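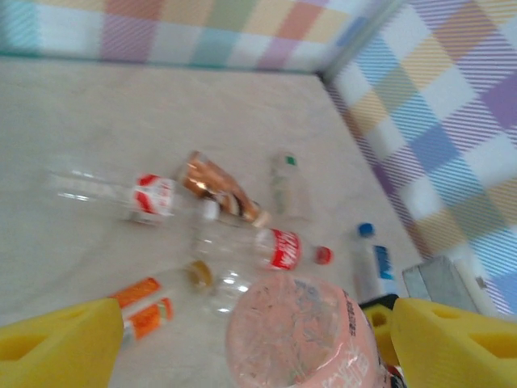 The Clakero jam: your questions, my answers

I'm Thijs Aerts and I look after the sorting arm at Rasamness. Ever since the stoppage in September I've been getting the same handful of questions by email, so I've put them all on one page. If yours isn't covered, shout and I'll add it.

So what went wrong?
The arm picked up a soft plastic bag, got a bit of it caught in the finger joint, and carried on as if all was well. It did this for 30 minutes before anyone spotted it. The fingers couldn't close fully with plastic in the way, so every bottle after that was held by a whisker and a good few got dropped.

Didn't it notice?
Nope! Clakero (that's the control software) decides it's holding something when the fingers stop moving. Fingers stopped by a bottle and fingers stopped by a wad of plastic film look just the same to it. I knew this in theory. I hadn't properly thought about what it meant on a shift where I'm at the other end of the building eating a sandwich.

Are bags and wrappers worse than bottles, then?
Miles worse. A drinks bottle has a shape you can plan for, even one that's been squashed a bit. A crumpled bag is a different shape every time you look at it, and if it's see-through the camera can't always decide where it ends. It'll also happily sit half over the thing next to it, or half over the gripper.

Was anybody hurt?
No, but I'd still call it a safety matter and I wrote it up as one. When Jouko Mustonen went to clear the plastic he pressed pause, reached in, and the fingers opened on him. Pause stops the arm moving about. It doesn't cut power to the gripper. He had a fright and some strong words for me, which I'd earned, as the label on the button just said STOP. It now says PAUSE, and the proper isolator is the big one by the door.

How do I clear a jam now?
Isolator off, lock on, key in your pocket. Give it two minutes, then open the fingers by hand with the crank (it hangs under the desk). Pull the plastic out towards the fingertips, never back towards the joint, or you'll wind it in further. I did exactly that the first time and ended up taking the whole finger off with an Allen key, muttering.

Have you changed the software?
A bit. The arm now closes its fingers on nothing after every 30 picks and checks how far they got. If the gap's too big it parks itself and beeps. We've also dropped the closing force to 80 per cent for anything it thinks is film, though I'm not convinced that one's doing much.

Why not fit a suction cup?
We tried a Plolard one last year. Lovely on flat card, hopeless on anything crinkly. Mac Carthaigh have offered us a set of covers for the finger joints and I'm keen to have a go with those, but they haven't turned up yet.

It's beeping and I can't find any plastic. What now?
Look on the inside of the joint with a torch, clear bits are a devil to see. Still nothing? Leave it locked off and ring me.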